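Section 4: Setting up your arrival info in Pallorby

Okay, your listing is in, your rates are in, and now we get to the part I like best, which is telling guests how to get through the door! I run three holiday studios at Tamwood and I've set this up more times than I care to admit, so these are the steps as I do them myself.

Before you start, have your check-in hours and your parking details handy. You'll also want your key box code (mine is on a sticky note inside the kitchen cupboard, don't copy me).

1. Sign in and open Properties, then pick the unit you want. If you have more than one, do the biggest first and copy it across later.

2. Tap Arrival. You'll see a blank message box with a counter next to it. The limit is 1,065 characters, spaces included, and mine always runs over on the first try.

3. Type your check-in window. I use 3 p.m. to 9 p.m. Put late arrivals on a separate line or people miss it.

4. Add directions from the main road. I write "turn left at the Trullen bakery, then go 37 steps up the path" and I get far fewer phone calls than I used to.

5. Enter the door code in the Code field. Please don't put it in the message box!

Caution: anything in the message box goes out as soon as the booking is confirmed. The Code field stays hidden until the morning of arrival.

6. Choose your lock type. If you have a Kohlhase key box, pick Manual and change the code by hand between guests. Pallorby won't do it for you.

7. Under Welcome Items, tick whatever you leave in the room (water, coffee, towels, a beach mat if you're generous) and add photos if you like. You get two per item.

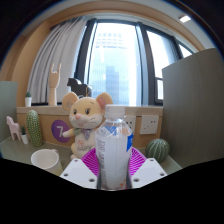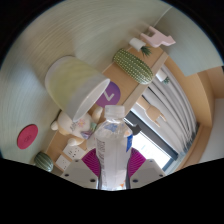

8. Hit Save, then Send Test. The test goes to your own email, usually within a minute or so. Read it on your phone, where most guests will be reading it too.

Note: if the test never shows up, look in your spam folder first. If you get error 321, your check-in window is blank. Error 329 means the end time is earlier than the start time, and I get that one every September when I switch over to my fall hours.

9. Happy with it? Tap Copy to Other Units and check each one afterward. The door code does not copy over, so you'll need to type that in again for every unit.

Next up is Section 5, cleaning days and late checkouts.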